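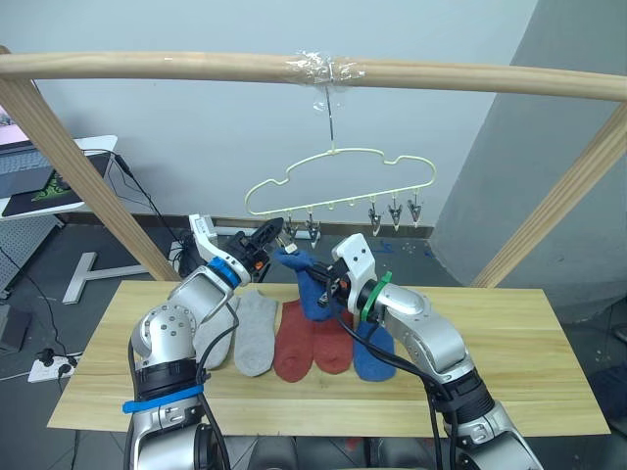 Stokuslow to end price support for heating oil from April

The government of Stokuslow will stop paying part of the cost of heating oil sold to households, ending a scheme that has set pump and depot prices in the territory for two decades.

Print this article | E-mail this article

The change takes effect in April. From then on, the depot price will follow the import price plus a fixed handling charge, and will be reset at 6 a.m. on the first day of each month. Under the present rules the price is capped at 780 per cubic metre, and the difference between the cap and the landed cost is paid to importers out of the general budget.

At the last reset the landed cost stood at 865 per cubic metre, leaving a gap of 85 to be met from public funds. When the gap was widest, three winters ago, the landed cost reached 2339.

Jouko Tuominen, who heads the energy department, told reporters that the low price of crude had made the timing easier. "The gap is small enough now that removing it adds less to a household bill than one cold month does," he said. "If we wait for the price to rise again, we will be having the same discussion in ten years."

Search this site Enter keyword Go

Two companies import heating oil into the territory. Brasar runs the larger depot, at the harbour, and supplies most of the inland dealers. Pitkänen serves the northern districts by road tanker. Both will have to publish their landed cost and stock level before each monthly reset, and both lose the right to claim compensation for oil bought before the change but delivered after it.

That last point is disputed. Birger Westerberg, commercial manager at Brasar, said the company had bought part of its spring stock on the assumption that the cap would stay until the summer. He said Brasar would ask for a transition period covering cargoes already under contract. Pitkänen has not commented.

Diesel and petrol are not affected, as support for both was withdrawn earlier. Bottled gas keeps its present price until a separate review has reported. Fuel used in fishing vessels will continue to be sold free of duty, with the rebate claimed on the existing form.

Households on the lowest incomes will receive a fixed payment in place of the capped price. The payment will be made in 2 instalments, the first before the autumn filling season and the second in midwinter, and will not depend on how much oil is bought. Claims will be handled through Nendeo, the billing system already used for electricity and district heating. Tenants whose heating is included in the rent cannot claim directly, and their landlords must pass the amount on as a deduction from the rent.

The energy department expects some dealers to see heavy orders in the weeks before the cap is lifted. Deliveries at the old price will be limited to one tank filling per address, and dealers must keep meter slips for inspection.

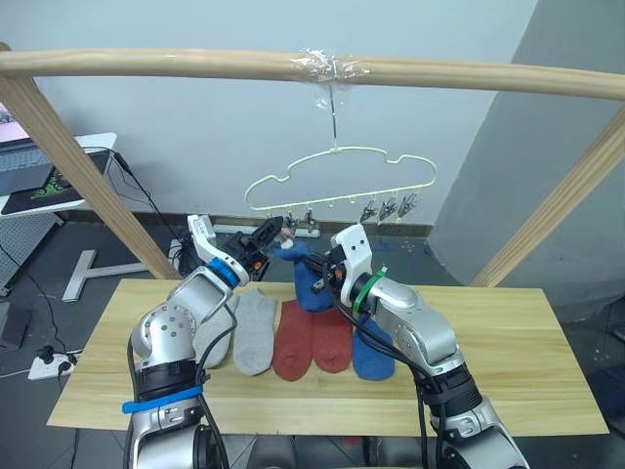 The order also changes how strategic stocks are paid for. Importers now hold the reserve at their own expense and recover the cost through the compensation claim. With the claim abolished, storage will be charged as a separate line on the depot invoice, at a rate fixed once a year by the department. The rate for the first year has not been published.

We use cookies to improve your visit. By continuing to use this site you accept our cookie policy. OK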